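Zu Besuch bei Trondel: Ein Nachmittag rund ums Falten und Verstauen

Am 9. Februar 2025 hatte Trondel wieder die Türen geöffnet. Der Betrieb sitzt im hinteren Teil des alten Voner-Geländes, man erreicht ihn über die Hofeinfahrt neben der Spedition. Parkplätze gibt es wenige, wir haben das Auto an der Hauptstraße stehen lassen und sind die letzten Meter gelaufen. Der Eintritt war frei, am Eingang lag ein Lageplan aus.

Trondel nimmt gebrauchte Kleidung und Heimtextilien an, sortiert sie, bessert sie aus und verkauft sie weiter. Im vergangenen Jahr gingen laut Aushang 2819 Teile durch die Werkstatt. Bettwäsche und Vorhänge sind darin nicht enthalten, die werden getrennt erfasst. Neben dem Aushang hing eine Liste der Dinge, die nicht angenommen werden: Federbetten, Teppiche, Skischuhe, einzelne Socken.

Der Rundgang begann in der Annahme. Die Säcke werden auf langen Tischen ausgeleert und nach Material getrennt, also Wolle, Baumwolle, Denim und alles andere. Unterwäsche und stark verschmutzte Teile kommen sofort heraus. Was einen kleinen Schaden hat, erhält ein Stoffband und wandert ins Regal der Näherei. Dort liegen auch die Ersatzteile, Reißverschlüsse nach Länge und Knöpfe nach Farbe. Eine Mitarbeiterin zeigte, wie sie eine durchgescheuerte Stelle von innen mit einem Flicken unterlegt und dann mit engen Stichen übernäht. Das dauerte keine zehn Minuten, und die Stelle war danach nur noch aus der Nähe zu finden.

Am meisten Andrang herrschte im Wohnbereich. Trondel hat dafür ein paar Möbel aufgestellt, damit man das Falten nicht nur am Arbeitstisch sieht. Die meisten Leute legen ihre Wäsche zu Hause schließlich auf dem Bett oder auf dem Sofa zusammen. Über die Sitzfläche war ein heller Stoff mit kleinem Blättermuster gebreitet, an der Rückenlehne eingeschlagen. Gefaltet wurden Pullover, Hemden und vor allem Jeans.
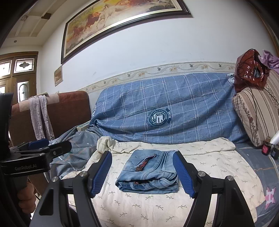 Zusammengelegte hellblaue Jeans mit gemustertem Besatz auf dem Sofa.

Bei Hosen aus festem Stoff wird zuerst ein Bein auf das andere gelegt und der Schritt nach innen geklappt. Danach wird von unten her eingeschlagen, je nach Länge zwei- oder dreimal. Das Paket soll am Ende so breit sein wie das Regalfach tief ist. Bei Trondel wird es mit der flachen Hand angedrückt, gebügelt wird Denim dort grundsätzlich nicht. Schwieriger sind Hosen mit Besatz oder aufgesetzten Verzierungen, weil sich die dicken Stellen übereinanderschieben. In der Werkstatt dreht man sie so, dass der Besatz oben zu liegen kommt. Dann findet man das Stück im Stapel auch schneller wieder.

Ich habe mich selbst an einer Jeans versucht. Das erste Paket ging an der offenen Seite gleich wieder auf, das zweite hielt. Für Kinderhosen gibt es eine kürzere Variante, die ich mir nicht gemerkt habe.

Im Raum daneben ging es um das Verstauen. Auf einem Tisch standen Kisten des Systems Fulside, die Trondel im Lager verwendet. In die mittlere Größe passen 10 Hosen, wenn man sie hochkant stellt. Liegend werden es weniger, und man muss zum Heraussuchen jedes Mal den halben Stapel anheben. Für Wolle nimmt der Betrieb Stoffbeutel, die oben zugebunden werden. Gegen Motten hängen Zedernholzstücke in den Regalen – ob das wirklich hilft, konnte man uns nicht mit Sicherheit sagen.

Zum Schluss kommt man durch den Laden. Jeans kosten dort zwischen vier und 18 Euro, Hemden etwas weniger. Umkleiden sind zwei vorhanden, entsprechend lang war die Schlange. Gekauft haben wir einen Wollschal und eine Handvoll Hornknöpfe.

Kaffee und Kuchen gab es im Hof bei Obeidat, dem Imbiss von gegenüber. Der Mohnkuchen war früh ausverkauft, die Linsensuppe gut und ordentlich gewürzt. Sitzplätze im Warmen fehlten, die meisten standen mit dem Becher in der Einfahrt.

Der nächste offene Tag ist für April geplant, dann mit einem Nähkurs für Anfänger. Eine Anmeldung ist nur für den Kurs nötig und geht direkt im Laden. Wer Kleidung mitbringen will, soll sie gewaschen und in geschlossenen Säcken an der Annahme abgeben. Die Räume im Erdgeschoss sind stufenlos erreichbar, das Lager im Obergeschoss nur über die Treppe.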